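The first thing you learn in Nindham is that a paper cone has a seam, and that people will judge you by it.

I came to town in September to write a short piece about street snacks and stayed four days longer than I had planned, eating roasted chestnuts, sugared almonds, hot peas with vinegar, and a kind of fried dough knot that I still think about at my desk. All of it is sold by hand, from carts, and nearly all of it comes in a cone. I had eaten from cones like these my whole life without giving one of them a thought. Now I can't stop turning them over to look at the fold!

Tudur Craddock has a cart at the low end of Clarna Street, where the hill flattens out and people stop to catch their breath. He rolls his cones the night before, at the kitchen table, with the radio on. He let me try. You start with a square, bring one corner across to the middle of the far side, and keep rolling with your thumb inside to hold the shape open. Then you tuck the tail up under itself so the point stays shut. My first one opened like an umbrella. My second held peas for as long as it took me to say "look at that," and then it didn't.

"You're pulling," he told me. "Let the paper go where it wants, and then argue with it at the end."

He can roll 55 in the time it takes to hear one side of a record, and he has a stack of records he measures by. A busy Saturday is 286 cones, his best ever, and he wrote that number in pencil on the inside of the cart door.
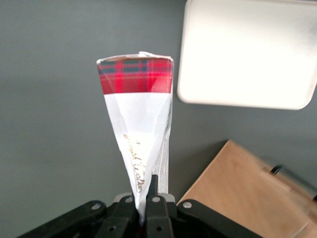
What I love about the cone is how well it fits a walk. A bowl makes you stop and find a wall to lean on. A bag folds over on itself, and you end up digging around blind. With a cone the last few almonds slide down into the point, and you tip your head back on the sidewalk like a kid to get them. There's also the matter of the price. A narrow cone looks generous when it's full, and the old sellers knew that perfectly well - a tall shape with a small amount in it has been cheering up customers for a very long time.

Up the hill, the shop called Mosoti sells nothing but nuts and seeds, and it does things differently. The owner, Tavion Lindqvist, buys his cones flat and ready-glued from a printer named Jinden, in lots of 2000, and snaps them open one at a time against his hip. He gets a fair amount of teasing for this. His defense is that he'd rather spend the evening at the roaster, and after tasting his pumpkin seeds with smoked salt I'm on his side. He has 10 flavors going in the cold months and changes them when he gets bored. The one with orange peel and black pepper was so good that I went back up that hill twice, in the rain, in the wrong shoes.

The two men are friends, as far as I could tell, and they argue about heat. Craddock likes a slow pan and a lid. Lindqvist wants the drum as hot as it will go and the nuts out fast, with the sugar thrown in at the very last second so it cracks when you bite. I ate both versions side by side on a bench and changed my mind with every handful. The slow ones taste rounder and a little smoky. The fast ones are all crunch - loud enough that the woman next to me moved her bag and asked where I'd bought them.

If you go, go hungry and go in the afternoon, when the second batch comes off. Bring small bills. Clarna Street is steep and the carts shut when they sell out, so start at the bottom with the peas.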